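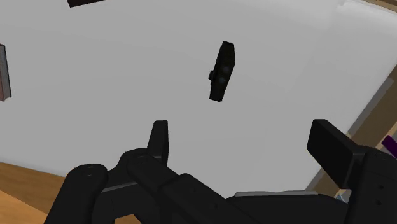 Mansa Bonsu wondered, after our last newsletter, why we go to the bother of making practice examples in a simulator when the finished program is meant to work on a real arm, in a real room, with real clutter. Wouldn't it pick up bad habits from a world where everything is so tidy?

It's a fair thing to ask, and I've been chewing on it ever since (mostly over coffee, and mostly out loud, so my apologies to the front half of the office). The short answer is that we do both, and that the simulated side is where we can afford to be patient. If a run goes badly we clear it and start over, and there's no bent finger to send off for repair. We can also put a small object down in a spot that no sensible person would choose, such as out on the bedding of the bed right by the headboard, and ask for a clean reach to it. Odd spots are what the learning system is hungriest for. Give it nothing but easy reaches and it gets very good at easy reaches.

The set we're building this season is called Mbwambo, and the plan is 200 finished examples. Each one is a person steering the arm from start to end, with the views from the cameras and the positions of the joints saved side by side. One view sits down close by the fingers and one looks on from farther off in the room, and I'd encourage anybody going through the recordings to watch the two together. The close one tells you a lot about how the fingers are lined up with a thing and next to nothing about what's waiting behind it – and the room view is pretty much the other way around.
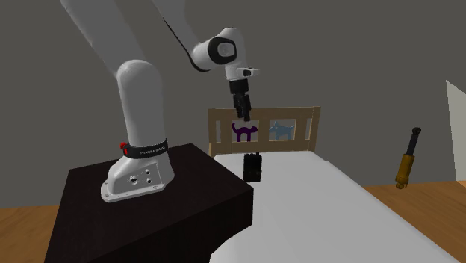
*The room view from Mbwambo, with the gripper over the head of the bed.*

Marcelino Cavalcanti has been leading the steering sessions at Hasgate, and he has asked me to pass along a few notes for those of you signing up. Please keep to 10 examples in a sitting, then get up and walk around a little. Tired hands make hurried approaches, and the system will copy a hurried approach just as faithfully as a good one. Come in slowly over the object, settle, and then go down. If you miss, it's fine to back off and try again, and we'd like you to leave that in! We have so few good recoveries in the older Eltelport set that the program hardly knows what to do with itself after a slip.

Do write your label before you start the next run, too. "Picked up, second try" is plenty.

We still have room for four more people in October, mornings especially, and the training takes up to 55 minutes with time for questions. Leave your name with Marcelino or on the sheet by the Mamden door.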